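Aug 31, 2021

Up before the alarm again. Cold in the kitchen, so I had the oven door open for a bit while the kettle boiled. Mum would have had a fit about the power bill.

Worked on the family tree until lunch. I have been stuck on the Domański side since May, and today I finally got a bit further. The parish copy that came through on email has a Leszek Domański married at 31, and the bride is down as Krystyna Pawłowska. That matches the name on the back of Nan's church photo. The witness looks like Kalinowski but the handwriting is terrible and the ink has run across the last line. I put it in the notes with a question mark. No occupation given for him, which is a shame, as I was hoping to settle the argument about whether he was a cooper or a carter.

I typed it all up and then found I had entered his father twice under two spellings. Took an hour to untangle. Saved a copy to the other drive this time.

Walked down to the shops after lunch. The chemist had a queue out the door so I left it and got bread, milk, onions and a tray of mince. Ran into Di from the old street. Her hip is booked in and she is hoping it won't be put off. We stood on the footpath for 15 minutes and my fingers went numb.

Rang my cousin in the afternoon to tell her about the marriage. She has a tin of letters that came from her father, all in Polish, 34 of them. She reckons 2 are from Krystyna. She will scan them when her daughter can show her how. I offered to drive over and do it myself but she doesn't want visitors yet, fair enough.

Started thinking about October while I was putting the shopping away. The grandkids will want to do Halloween again whether or not anyone is allowed to knock on doors. Last year we did lollies in paper bags on the fence and that went all right.

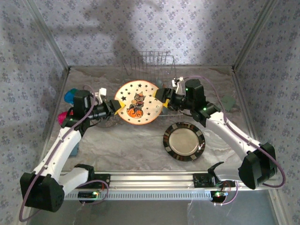
I might do a proper tea for them this time, sausages and mash and something orange for afters. Jelly is easiest. Must ask whether the little one is still off dairy.

Shepherd's pie tonight, enough left for tomorrow. The lemon tree needs a feed and I forgot the bins, so they went out in the dark in my slippers. Bed by ten. Chemist first thing.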